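Zakura Race Timing: Trackside Set-up Guide
Section 5: Connecting the timing loop and checking transponders
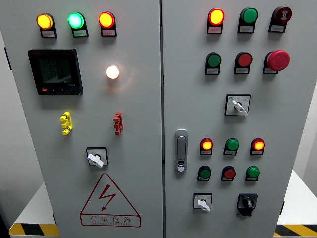 Before you start

The Zakura sales brochure says a club can be timing laps in minutes. Allow yourself the whole morning before practice. This section covers the loop at the start/finish line, the Seltico decoder and the transponders fitted to each car. Pit lane speed traps are in Section 6, and you should leave them alone until everything here is working.

Shares 48

5.1 Laying the loop

1. Choose a straight part of the track where cars cross at a steady speed. The organizer's painted line may not be the best spot. At Kedetholm the line sits just after a kerb, and cars that bounce over it can be missed.
2. Cut the slot straight across the asphalt. Two parallel cuts are needed, one for each leg of the wire.
3. Lay the wire without twisting it. Leave the slot open for now, whatever the installer tells you about saving a trip.
4. Run the lead-in cable to the timing room by the shortest dry route. Keep it away from generator cables and the PA.

CAUTION: Do not cut or lay anything while the track is live. A radio message saying the session is over does not count. Wait for race control to close the circuit and confirm it with you directly.

5.2 Connecting the decoder

1. Switch the decoder off.
2. Connect the lead-in cable to the LOOP socket and tighten the collar by hand.
3. Connect the network cable and the backup battery.
4. Switch on and wait for the self-test to finish.
5. Open the Noise page and write down the reading with no cars on track.

Note: A "PASS" on the self-test tells you the decoder has found a wire. It says nothing about whether the wire is in the right place or will pick up a car at racing speed. Treat it as permission to carry on to 5.3.

5.3 Checking transponders

1. Mount each transponder upright, no more than 400 mm above the track surface, with nothing metal or carbon underneath it.
2. Send one car out for five slow laps, then five at full pace.
3. Compare the lap count on screen with a count kept by hand at the pit wall.
4. Repeat with two cars running nose to tail.
5. If the counts match, seal the slot. If they don't, go back to 5.1.

Note: The Arriaga scoring software will fill in a missed lap using the driver's average. The result looks tidy and may well be wrong. Turn off "Estimate missing laps" in Settings before qualifying, and check it again after any update, as updates have been known to turn it back on.

CAUTION: Never settle a protest from estimated laps. Print the raw passings list and have the clerk of the course sign it.

Comments (2)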